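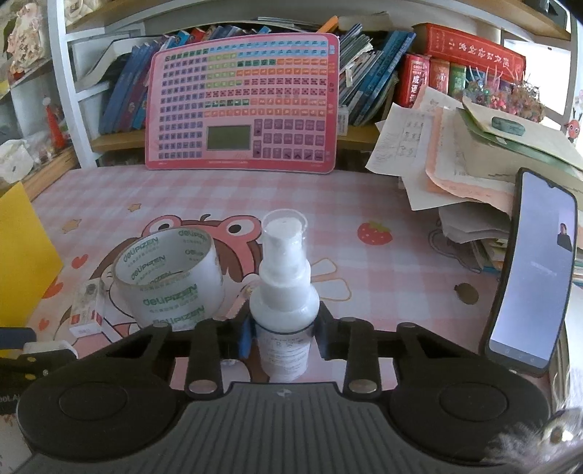
Homework desk: spray bottle and the wide clear tape, checkered cloth underneath.

Tape residue on a printed tablecloth, and which solvent is safe for the print
Household Surfaces > Cleaning and Repair
Started by mareike_st, 12 Feb 2021

mareike_st
Location: Iltow
Posts: 16

The desk in my daughter's room has had a pink and white checkered cloth with cartoon prints on it for two winters. I fixed the edges to the underside of the desktop with wide clear tape, deli brand, and over time some strips wandered to the top side to hold down drawings. The drawings are off. The adhesive is still there in bands the width of the roll, mostly in the near corner where her forearm goes, and it picks up graphite and eraser dust.

What I have tried so far:
Warm water and dish soap, two passes. No effect on the adhesive, some effect on the dirt.
Dry rubbing with a white eraser. Works on the thin residue and does nothing on the thick bands.
Fingernail. Works, slow.

The pump bottle now has 70 percent isopropyl in it, labeled on masking tape on the bottom. I have not sprayed it on the cloth yet. The question is whether it will take the print with it. I do not know what the cloth is made of. It has a smooth top face and some kind of backing. The seller in Jokumbridge called it "wipe clean" and that was the full extent of the documentation.

I would like to keep the cloth. The pattern is discontinued and the strawberries are apparently not negotiable.

DirkRothe
Posts: 2,612

Isopropyl at 70 percent is the wrong end of the scale for this. Tape of that type usually has either an acrylic adhesive or a hot melt rubber one. Alcohol softens acrylic a little, slowly, and barely touches rubber. What it does quite well is attack certain inks. You would be taking the risk without getting the benefit.

Use a light oil. Baby oil or plain vegetable oil, a thin film, leave it ten minutes, scrape with a plastic card, wash off with dish soap. Test in a corner that hangs over the edge.

H.Brinkmann
Posts: 1,902

I disagree on the oil. If the top face is plasticized vinyl, oil left standing on it can leave a patch that feels different from the rest. If there is any crack in the coating, the oil goes into the backing and you have a translucent spot for good. I have one like that on a kitchen table, right beside the bread board.

Before anyone recommends a chemical, find out what the top layer is. Lift a hanging edge and look at the cut side. A film you can peel from a woven backing is vinyl or similar. A stiff thread with no separate film is coated cotton, and there the print is normally under the coating, where solvent contact is brief.

DirkRothe

Ten minutes is hardly standing. I did specify a thin film.

H.Brinkmann

People read "ten minutes" and go to make dinner.

mareike_st

Checked the cut edge. There is a film, and it separates from the backing at one corner if I work at it with tweezers. So vinyl or something like it. The print is on the film. I cannot tell if there is a clear layer over it.

afaf_k
Posts: 700

I do repairs on school furniture, so I see this residue on most surfaces there are. A few notes.

Identify the adhesive first. Put a fingertip on the band and pull away slowly. If it forms long strings, it is rubber based. If it lets go short, with a slight click, it is acrylic. Rubber type responds to heat and oil. Acrylic type responds to heat and patience.

Use heat before any liquid. A hair dryer on low, held a hand's width off, moved constantly. Vinyl film relaxes quickly and will show a wave if you stay in one place. Warm a short section, then roll the adhesive up with another piece of tape, sticky side down. Press, pull at a low angle, repeat. Tape is the best tool for removing what tape left behind, and you already own it.

If something remains, put the alcohol on a white cloth. Do not spray the desk. With a spray you cannot control where the liquid stops, and it will get under the electronics and books at the back. Wipe once and check the cloth for color. Pink on the cloth means stop.

UteW

Seconding the white cloth. I had red come off a Sarance place mat on the first wipe. The area was no bigger than a coin and it is still the first thing I see on that mat.

Has anybody considered just turning the cloth around? Put the bad corner at the back, stand the books on it.

H.Brinkmann

The adhesive will transfer to the books.

UteW

Then dust it with talc first. I am aware it is not a repair.

mareike_st
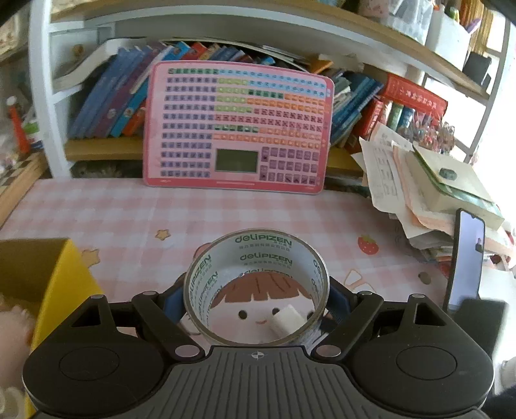
The tape-on-tape method works, and I have now done most of the near corner with it. The adhesive pulls short, so acrylic by afaf_k's test. Low heat, press a fresh strip, pull back flat, and the band comes off in crumbs that stay on the strip. Consumption is high. The roll is down to a thin layer over the cardboard, with the green lettering inside the core in plain sight, and I will need another one before I get to the far side. I would not use an expensive tape for this. Görtz had two kinds on the shelf last time and I took the cheaper.

Observations so far. A strip is good for three or four presses, then it is saturated and starts putting adhesive back. Shorter strips are easier to control than long ones. Pulling toward the middle of the cloth lifts the film, so pull toward the nearest fixed edge. The checkered areas and the printed figures behaved the same.

There is a faint haze left where the thickest bands were. It is visible only against the light and does not feel tacky.

DirkRothe

The haze is either a very thin remaining layer or a change in the gloss of the film from the heat. Press a dry paper towel on it. If any fibers stay behind, it is adhesive.

mareike_st

Fibers stay. Not many.

afaf_k

Then the white eraser you mentioned in the first post is the right tool. It did nothing on the thick bands because it clogs. On a thin layer it rolls the remainder up. Use the clean end, light pressure, one direction. Brush the crumbs off before you change direction or you will polish them in.

After that, one wipe with the alcohol on a cloth, if the corner test stays clean.

DirkRothe

I still say one drop of oil on the haze and then soap would be faster. The film seems to be in good condition.

H.Brinkmann

"Seems to be" is doing the work in that sentence. She peeled it off the backing with tweezers at one corner. That corner is open.

DirkRothe

At the corner. The haze is at the front.

H.Brinkmann

Fine. Away from the corner I have less of an objection. I would still do the eraser first.

mareike_st

Corner test with alcohol: one wipe, cloth clean. Second wipe, cloth clean. Third wipe, a very slight pink on the cloth that I had to take to the window to see. So one wipe is the limit for me, and I am counting that as a partial point for DirkRothe on the inks.

The eraser removed the haze on the left half. I have not done the right half.

Separate question. How do I fix the cloth afterward without starting the whole thing over? Tape on the underside was fine as such. The problem was the top side.

UteW

Tablecloth clips, the spring type, if the desktop is not too thick. Measure before buying. Mine open to an inch and a half and no further.

afaf_k

Clips along the front edge catch sleeves. At a desk where somebody writes every day I would use double-sided tape on the underside of the desktop only, at the back and the sides, and leave the front hanging free with enough overlap that it does not ride up. For the drawings, a clear desk pad over the cloth and the paper under the pad. One thing to check: some clear pads stick to vinyl and pull at the print after a few months. Lift it now and then, or put a sheet of plain paper between.

H.Brinkmann

Agreed on the pad, and on the paper. If the pad has a strong plastic smell when new, air it out for a week before it goes on.

mareike_st

Desktop is just under an inch, so the clips would fit, but the sleeve argument is convincing. I will do the back and sides with double-sided and order a pad. The bottle is moving to the bathroom cabinet, top shelf.

Right half is finished. There is one place beside a strawberry where the gloss is slightly different at a low angle. I suspect the hair dryer. Leaving it.

UteW

What did you end up using in total, for the tape? I have a bench cushion with the same problem.

mareike_st

What remained on that roll plus part of a second one. For a cushion I would try the eraser before anything else. Fabric or vinyl?

UteW

Vinyl, with piping. The residue is in the piping.

afaf_k

Then start a new thread and say what color the piping is. The method is different in a seam.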